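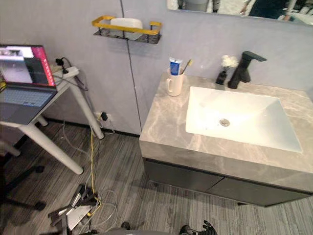
Unit 4: Reading a Water Bill

The Clustthorpe utility bills by the unit. One unit is 400 gallons. A household that used 3,000 gallons is charged for eight units, as part units are rounded up.

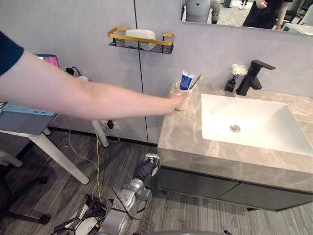 The base fee is separate and does not change with use. In the April sample bill it is on line two.
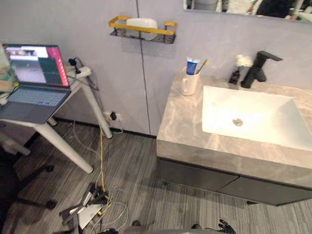 Page last changed: July 29, 2023

Problem for next class: a meter goes up by 138 units between two bills. Find the gallons used. Show your work.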